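Gripper opens by itself after protective stop, part dropped

wortner
Posts: 33
Two-arm sorting cell, pipe clamps and pipe fittings into trays. Same program for months. Last night the left arm went into a protective stop while carrying a fitting, and when I cleared the stop the gripper opened before I had touched anything else. The fitting fell and rolled off the table. My hand was on the table at the time, well clear of it, but I don't like it.

Log shows cycle 1,786 when it stopped. Code was a joint position deviation on the wrist.

The clamps are light and I wouldn't care much if one dropped. The fittings have a metal middle and plastic ends, and they land harder than you'd think.

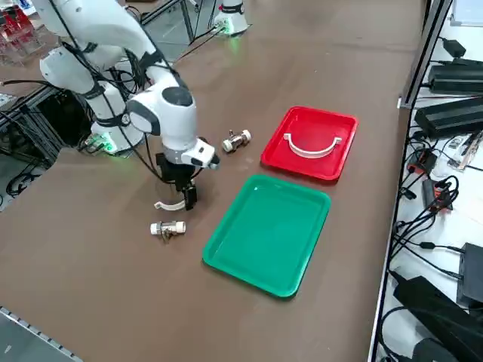 The program is simple: go down, close, lift, move to the tray, open. I have not changed payload settings. Gripper firmware was updated in December and I wonder about that now.

Wendelin

brirkmont_tech
Does the gripper get its power from the wrist connector? On some setups tool power drops out on a stop and comes back when you clear it. The gripper then boots and runs its activation routine, and that includes a full open. I'd look there before blaming firmware.

tillinex
Disagree, I'd go after the cable first. Position deviation on the wrist plus a gripper reboot sounds like a cable pulling tight at one end of the travel. We had the same code 184 times in one month and it was a strap two inches too close to the joint.

brirkmont_tech
A tight cable can cause the stop. It doesn't explain why the gripper opened on the reset – those are two separate faults until someone shows otherwise.

wortner
Tool power is from the wrist, yes. I checked the log again and there is a gripper "activated" message 2 seconds after the reset. So that part looks like brirkmont_tech is right.

Still no idea about the stop itself.

L_Aebischer
Whatever the cause, keep your hands off the table when you clear a stop. Reset from outside the reach of both arms.

Then jog the wrist slowly through its whole range with the gripper empty and watch the cable. If it goes tight, move the strap. After that, take auto-activation out of the startup and make it a manual step.

myung_p
Manual activation is a pain on night shift. We left it on auto and just put foam down.

L_Aebischer
Foam doesn't help the person standing there.

wortner
Jogged it this morning. Cable goes tight near the end of the wrist travel, so tillinex gets that one. Strap moved, auto-activation off. Running at half speed until tomorrow and I'll post the log.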